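Surnach council says yes to longer library hours

May 29, 2023

Great news for anyone who has ever sprinted to the Ham Street library only to find the doors locked! The Surnach town council voted last night to keep the branch open until 9 p.m. on weeknights, starting in June. A petition with 1073 signatures was handed in before the vote, and 18 residents got up to speak, most of them students and parents.

"I do my homework in a parked car right now," said Chae-won Yeon, a nursing student, and the room clapped for her.
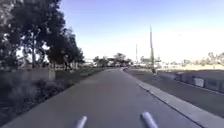

The council also set aside $800 for new reading lamps, and talked for a good while about how people will get to the branch after dark. Council member Hertta Huttunen wants lights along the walking route too, and she has a point. With a wide concrete path bending off to the right toward the trees, and a curb along one side, it's a lovely walk in daylight. She'll bring a plan to the June meeting.

The late hours will run as a trial, and the branch needs 407 evening visits a month to keep them. Go use it!

Filed under: Town Hall, Libraries

Comments (3)

prernora_mom: Finally!! My kids are thrilled.

Wudow Rd reader: Any chance of Saturdays next?

T.K.: Lights on the path please, yes.

Contact the newsroom | © 2023 Surnach News | Back to top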